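Kotomier kitchen episodes, README

Hi! I put this set together for the Torketti canteen in Girncombe, where a two-armed robot is due to take over part of the breakfast prep. Everything in it is simulated. I wanted the kitchen crew to see the motions and argue with them before any hardware got bolted down – and argue they did.

What you get: 229 episodes, one folder each, with the overhead view and the joint logs. Last updated 22 Oct 2019.

The reaching-into-the-cabinet episodes are the ones I'd open first. One arm goes in by the plate while the other stays out over the counter, and the crew had plenty to say about elbow room (they share that counter, so fair enough).

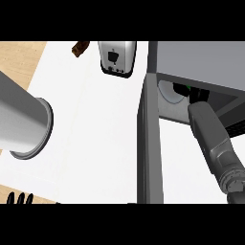
What changes for the crew

The early shift keeps the same hours. Plate handling goes to the robot, and two people move over to cooking and serving, which they'd been asking for since August. Somebody still has to wipe down and restock, and I've left that out of the episodes completely. Sorry!

Known gaps

No people in any episode. No spills. Three folders have short joint logs – skip them or pad them, your call.

Conversion scripts are in the Eglītis folder. Run the check script before you train anything.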